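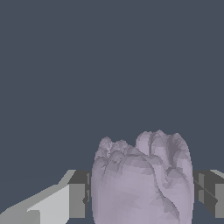

Simulated gripper, lumpy lavender object between the fingers. Drerov grasp kit, default colors.

Everybody selling grasp software right now wants to show you a number. Drerov says their sim pack ships with 4000 objects. Great. I opened 100 of them over two evenings and I have opinions.

First, the good. They're ugly. I mean that as praise. Knobs, creases, one side higher than the other, nothing to line up square with. Tindo's pack is mostly boxes and cans, and a box teaches you boxes. My produce bins don't have boxes in them. Peppers, ginger, whatever fell in from the next bin over.

Now the bad. Soft stuff. The Drerov meshes are rigid, all of them, at least the ones I tried. A real pepper gives a little. Some give alot. You can tune friction untill your eyes cross and it still won't bruise anything, and bruising is what I get yelled at for.

And the price. $3184 for a year, one seat. Ekinci charges less and lets you bring your own scans, which for a small packing shop matters more than a giant library. Romico has a 30 day trial. Drerov has a sales call. Guess which one I did first.

So would I buy it? Not at that price, not yet. Give me 100 squishy objects over 4000 hard ones. Cut the seat fee. Then call me, I'll pick up.

Posted Nov 5, 2022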